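How I Set a Supper Tray (and Clear It Without Dropping Anything)

Last updated: November

I eat most of my suppers off a tray. So does my uncle, Sølve Dalen, who lives upstairs from me and would rather skip dinner than come down to a proper table. That means I carry a loaded tray up 16 stairs most evenings, and I've learned a few things the sticky way! Plenty of gravy has gone into that carpet.

You need very little: a tray with a raised lip, a plate, a fork, whatever spoon or server goes with the food, and a glass. A wooden table makes a good staging spot if you have one, but any counter will do.

Start with the tray itself. Get one bigger than you think you need. My first one, from a kitchen shop in Clistham, was a pretty little oval thing and it held a plate and nothing else, so the fork rode on top of the potatoes. Put the tray down with the long side facing you and give it a wipe, especially in the corners, where crumbs like to hide.

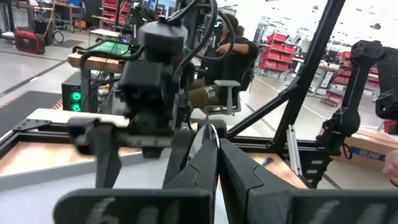 Now the plate. It goes in first, before the fork, before the napkin, before anything. Put it off to one side so there's a clear strip left over for the silverware. I'm right-handed and I like the plate to the right, but try it both ways with an empty plate and see which feels steadier when you lift. If the plate slides, lay a damp dishcloth under it (wring it out hard first or you'll have a puddle).

Next comes the silverware. Forks go along the side, where the lip stops them from rolling off. Anything with a chunky handle goes up at the far end, above the plate, because a big handle near your wrist will get knocked. I had a ladle from Hellell that I loved dearly and it hit the floor at least once a week until I figured that out. 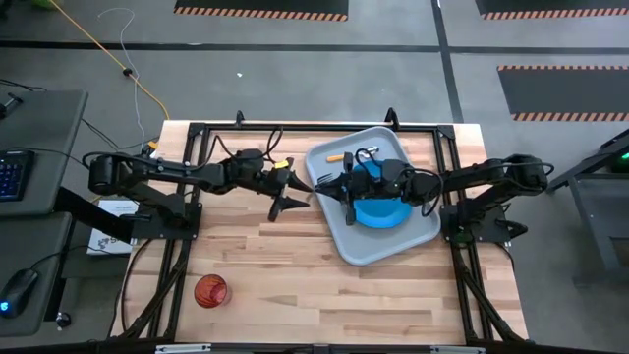 The glass is the part people argue with me over. I don't carry it on the tray at all when it's full. I take the tray up, set it down, and come back for the drink. Yes, it's a second trip — and yes, my knees have opinions — but I haven't mopped those stairs since spring. If you really must do it in one go, fill the glass halfway and put it close to your body.

Lift with both hands, thumbs on top of the rim, and look at where you're walking instead of at the food. It feels wrong the first few times! 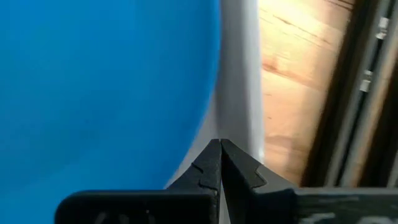
Clearing up is the same thing backward. Scrape the plate first, while it's still on the tray, and let the tray catch the bits. Then the fork and the server go straight into the sink, and the glass gets washed before any of the greasy stuff. My friends at the Ruppert supper club stack everything in one wobbly tower and carry it off like waiters. I'm not that brave.
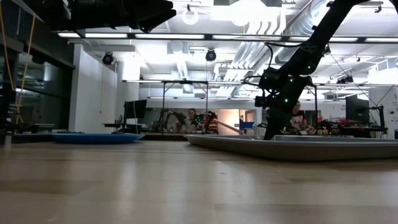
Before the next meal I like to have the two main pieces out and ready, so I'm not digging through the cupboard with a hot pan in one hand. I lay them side by side, the way the round blue plate sits on the left here with the big gray tray to its right, and dish up the food before I move the plate over. Drips on the table are a lot easier to deal with than drips on the tray, which you'd only end up wearing. Wipe the bottom of the plate with a cloth, set it in, add the fork, and call up the stairs that supper's on its way.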